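Folding Table Gallery: Soft Clothes, Small Stacks

Welcome to the laundry part of my pages. My name is Daiane Arruda and I write about keeping clothes in order, mostly for people who live in small apartments and have not so much patience. English is my second language, so please forgive me when a sentence walks a strange way.

I started this gallery in June, after a reader from Trellberg wrote to ask me how I fold leggings and other soft pants. She had read my long text about shirts (2,903 words, I am sorry) and she told me that she would prefer to look at pictures. I think she is right. Folding is difficult to explain with words only. When I write "bring the left side over," one person takes the left leg and another person turns the whole garment.

The clothes in this gallery are simple ones. They have strong colors, and on a dark table you can follow the edges well. At home I use a white sheet on the bed for the same work, and my black socks are very easy to find there, but the white undershirts disappear completely.
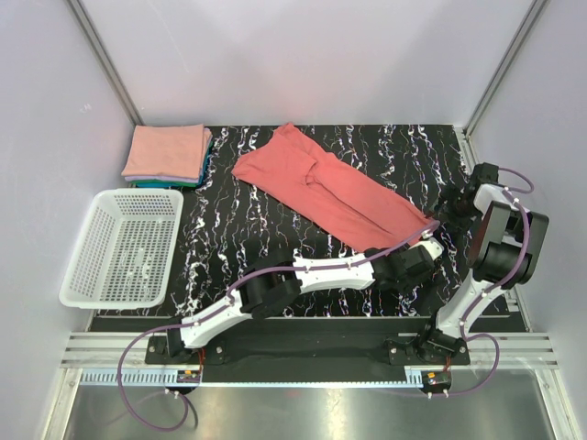 Coral-red pants laid out at a slant, with the folded stack in the back corner and the white basket empty.

I like to begin with the pants open and flat. Before the first fold I pass my hand from the waistband down to the hems, two times, slowly. The place near the crotch seam always wants to bunch up. If you leave it so, the finished piece will have a fat middle and it will not lie well in the stack. Pull the fabric a little toward the hem and then let it rest.

For the stack I have one rule, which I learned from Shinji Ishida when we shared an apartment on Vasconcelos Street. He put the fold always to the front and the open edges to the back. Then you can take out one piece and the others stay in their place. He was very strict about this! I was not strict, and for 13 months we had two kinds of stacks in the same closet.

About baskets, many readers ask which one to buy. I prefer a plastic one with holes in the sides, and not too deep. In a deep basket the clothes at the bottom get pressed by the others and come out with hard creases. Mine came from the Sterkeck market and it has survived two moves and one cat.

Now a few words about the bigger pieces. 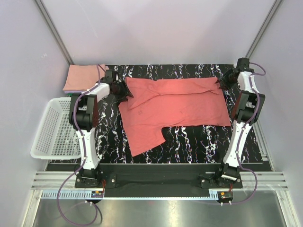

With a wide piece of fabric the far edge is the one to watch. I make a band there first, folding it over along the whole length, and I try to keep the line straight from one end to the other. Small wrinkles come at the ends, where the cloth is held, and you can smooth them later with the flat hand. It is not necessary to be perfect at this moment.

The corners give more trouble. Sometimes one side comes out longer than the other and a corner points at you. In the beginning I started everything again each time this happened, and I lost a whole evening with six pieces. Now I fold the long part inside and continue. From the outside you will see a rectangle, and the drawer does not ask questions.

If the fabric is stretchy, do not pull both ends together. Hold one end down and move only the other. My mother did it with a book on one end, a heavy one from the Fitari dictionary series, 916 pages, and I still think it is a good method when you fold alone.

Next I want to add pictures of towels and of the fitted sheet. For the fitted sheet I have already received 173 messages, most of them from people who are angry with it. Please give me some weeks.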